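# Gripper keeps closing on its own, anyone else?

**petard_owner**, Apr 6, 2022

So I've got a Petard hand-held gripper and I'm three weeks into bag handling, picking up soft stuff by the edge, zippers, that kind of thing.

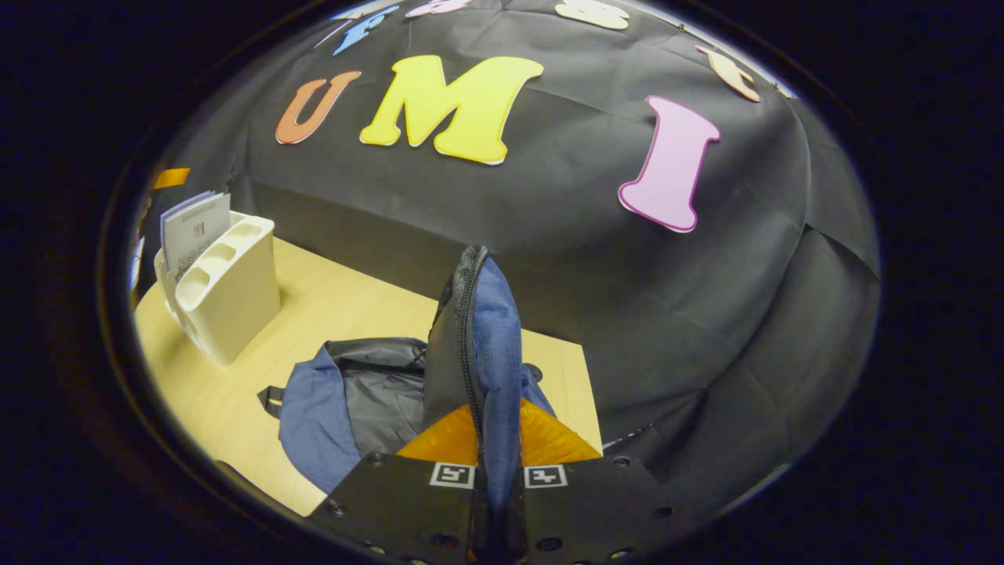
Anyway, it went fine until January, and now the fingers creep shut after I let go of the trigger. Yesterday it pinched my thumb pretty good! Log says 1,056 cycles since the last calibration. Do I need a new spring or what?

**clorness_fan**

Ouch. Mine did that too, it was the return spring. Mine let go at 2,000 cycles though, so yours is early. Swap it, 3 screws and you're done.

**hdonmez**

I'd slow down before ordering parts. Fabric lint gets in the slide and feels exactly like a weak spring. Blow it out first (compressed air, battery out, please) and try again.

**clorness_fan**

Lint doesn't CLOSE a gripper, it jams it.

**hdonmez**

It does if it's packed behind the lever. I've cleaned out plenty of these. — Hüsnü Dönmez

**petard_owner**

Wait, January? I put in the Akgül firmware then, could that be it? I never touched the grip force, it's still sitting at 50.

**erkex_lab**

Yep, I'd look there before either of those. After that update my trigger zero drifted and it thought I was still squeezing. Roll it back, and keep your thumb out of there till you know!

**petard_owner**

Ok, air first cause it's free, then the rollback. Will post tonight.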